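Plasard Distribution Support
Ticket: Release shows two artist pages, pre-save link points to the wrong one
Product: Plasard for Labels, catalog and delivery
Account: Grenberg Records
Artist: Bruvville
Release: Nouri (album, February)
Priority: High
Status: Resolved

Submitted by label, Thursday 9:14 a.m.

We delivered the Bruvville album Nouri through the bulk uploader. The first single went live overnight and landed on a new, empty artist page instead of the band's existing page. The existing page has the two earlier EPs and all of the followers. The new page has one track and no photo.

The pre-save link for the album also resolves to the new page. It is printed on the tour posters, so we can't change the URL. We need the link kept and its target moved.

Steps already taken on our side:
Checked spelling of the artist name in the release form. It matches.
Re-saved the release and waited 70 minutes. No change.
Logged out and back in, second browser. No change.

Support, 10:02 a.m.

Received. Please confirm whether the single was delivered as its own product or as an instant-grat track attached to the album. Please also export the metadata sheet from Catalog > Releases > Export and attach it. Do not redeliver or take down the single. A takedown resets the play count on some services.

Label, 10:31 a.m.

Attached as instant-grat. It does not have its own UPC. Sheet uploaded.

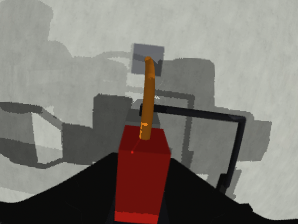
Still 1, red block and orange rod.

Support, 11:20 a.m.

Sheet reviewed. The artist name column is correct on every row. The artist ID column is blank on the album row and filled on the track rows. When the album row has no ID, the delivery feed treats the primary artist as new and requests a page. Track-level IDs are ignored for an instant-grat track until the album itself is live.

Can you tell us which template was used for the upload?

Label, 11:38 a.m.

The one saved in our shared drive. Header says version 2. We used it for the EPs as well and had no problem with those.

Support, 12:05 p.m.

The version 2 template has no album-level ID column. The uploader adds the column on import and leaves it empty. The EPs were entered with the single-release form after an upload error, according to the account history, and that form carries the ID over from the artist profile. The template was not involved in those deliveries.

Actions on our side:
1. Artist ID written to the album row. Saved.
2. Metadata-only update queued to all services. Audio and artwork are not resent.
3. Merge request opened for the duplicate artist page.
4. Pre-save link left as is. Target will be rewritten after the merge.

Label, 1:47 p.m.

One service now shows the single on the correct page. Two others still show the duplicate. The lyrics are also missing on the one that was fixed. They were there this morning. 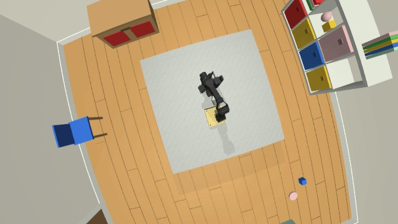
The lyrics were submitted as a timed file with the original delivery. We have not touched that file. The credits for the producer and the session drummer are still showing as they should.

Support, 2:26 p.m.

Lyrics are keyed to the artist and track ID pair on that service. When the pair changes, the file is detached and has to be matched again. The timed file is still in your account. We sent it again with the new pair. No upload is needed from the label.

For the two remaining services, the update was accepted and is in their processing queue. We have no control over the order of that queue.

Support, 4:50 p.m.

Log from delivery monitor:
14:31 lyrics file sent, accepted
15:12 service B, metadata update applied
15:58 service C, metadata update rejected, code 432
16:03 service C, update resent with release language field filled
16:40 service C, metadata update applied

Code 432 is a missing required field. The release language was blank on the album row for the same reason as the artist ID. It is now set to English. Please check it.

Label, 5:15 p.m.

English is correct. All three services show the single on the right page. Lyrics are back on the first one. The pre-save link still opens the old duplicate.

Support, 5:33 p.m.

Merge completed and link target rewritten. The short link is cached at our edge, so clear the browser cache or test from a phone that has not opened it before.

Label, 5:41 p.m.

Opens the correct page on a phone. OK to close.

Resolution: blank album-level artist ID caused by outdated bulk template. Label to download the current template from Catalog > Tools before the next delivery and delete the copy in the shared drive.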